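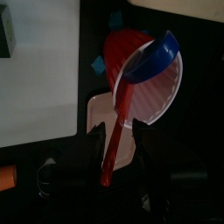

It was the longest funeral Grovgate has held and the only one with an intermission, according to a mourner who had stood through both halves of it in the wrong shoes.

The town buried its former mayor on Thursday, after a service that began at the Parnar Street chapel and reached the cemetery a little behind schedule, if a schedule that slips by 2 hours can still be called one. The printed program allowed for four tributes. By the time the state senator sat down there had been eleven, and the lieutenant governor, who had been promised the second slot, was given the ninth.

The chapel seats 200. The funeral home put out 325 programs and ran short, and the overflow crowd listened from the parking lot through a loudspeaker that also picked up, now and then, a taxi dispatcher.

Most speakers praised the late mayor's long service, his patience and his handshake. Several praised the Fluvine Bridge, which he opened during his second term and reopened during his third. A county commissioner who ran against him twice called him a man of vision, a phrase that doesn't appear in any of the commissioner's campaign mailers.

The family had asked that politics be left at the door. It was, in the sense that two candidates for the vacant council seat stood there shaking hands with everyone who came in.

The shortest tribute came from his eldest daughter. She said her father went to 43 years of public meetings and was home for dinner after nearly all of them, even if dinner was at ten. She thanked the kitchen at Sầm, the restaurant across from city hall, for keeping a plate warm on the other nights. That got the only applause of the morning, although by then it was afternoon.

Burial followed at the north cemetery, with family and a police honor guard at the graveside. City offices closed at noon and will open again Friday. The council is expected to take up a proposal to rename the bridge in January — once it has settled who pays to repaint it.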